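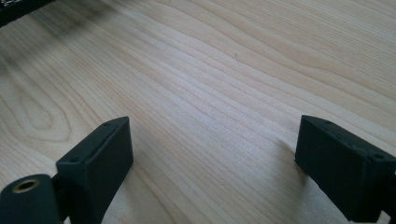

Hilo: Mesa de madera clara, ¿aceite o barniz?
lrivadeneyra: Compré una mesa de segunda mano y quiero protegerla antes de usarla a diario para comer. La veta es muy marcada, con óvalos en la parte izquierda y líneas más rectas por el centro, y no quiero que se oscurezca. El vendedor decía arce, yo sospecho que es chapa de abedul. Tengo en casa aceite Brulia.

baoshan_y: Si es chapa, cuidado con la lija. Grano fino, a mano, 2 pasadas y nada más. El aceite amarillea la madera clara, yo pondría barniz al agua mate.
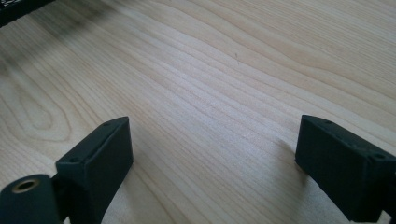
veta_norte: ¿Cuánto hay que esperar entre capa y capa de barniz al agua?
baoshan_y: Lo que diga el bote. Yo dejo 4 horas y luego lijo muy suave.

ingegerd_t: No estoy de acuerdo con el barniz. Cuando se raya hay que repasar el tablero entero. Con aceite retocas solo la zona. Llevo 3 años así y la mía apenas ha cambiado de color.

baoshan_y: Depende del aceite. El mío amarilleó el primer invierno.

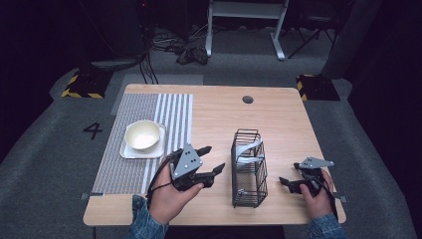
Re: Manteles individuales y cestos de alambre

hanyu.f: Con cualquier acabado, mantel individual debajo del plato y del cuenco. Y fieltro bajo el cesto de rejilla, el metal marca.

lrivadeneyra: Fieltro apuntado. Probaré el barniz por la cara de abajo. 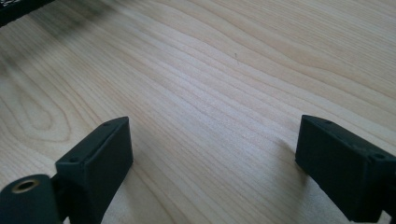

El tablero, con el óvalo de la veta a la izquierda.

ingegerd_t: Prueba también el aceite al lado y compara en octubre.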